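Yeoman: The Complete Series (DVD)
Studio: Grumitz
Discs: 9
Episodes: 41
Release date: 26 November 2018

All 41 episodes of the cable drama in one box, from the pilot through the finale. Jamie Pearce stars as a county judge in the river town of Wollport.

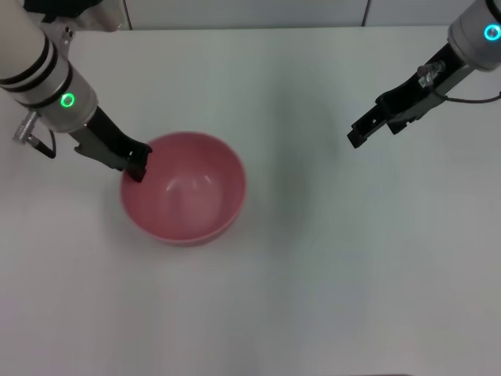
Episodes run in broadcast order. The pilot is the longer festival cut, with 3 minutes not shown on TV.

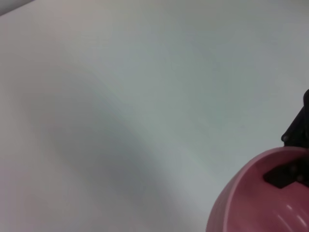 The set comes in a hard slipcase with a printed episode guide. Discs are held in trays, two to a tray, with the last disc on its own. The slipcase has a matte finish in a pale gray-white close to the surface in the photo, with the title on the spine only.

Extras
Pearce commentary on the pilot and finale
Deleted scenes, seasons one and two
Enix, the 30-minute web prequel

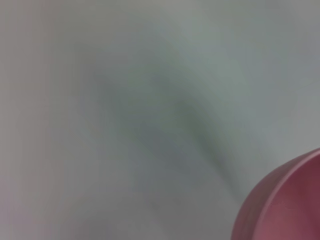
Pale gray with a darker streak, pink in the corner

English audio, English and Spanish subtitles. Region 1 only.

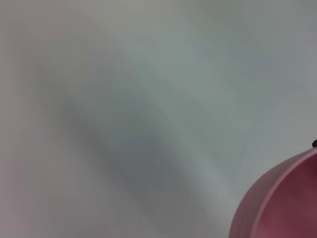

The first 900 orders include a signed cast card. Limit one card per customer. Opened sets can be exchanged for the same title if a disc is faulty.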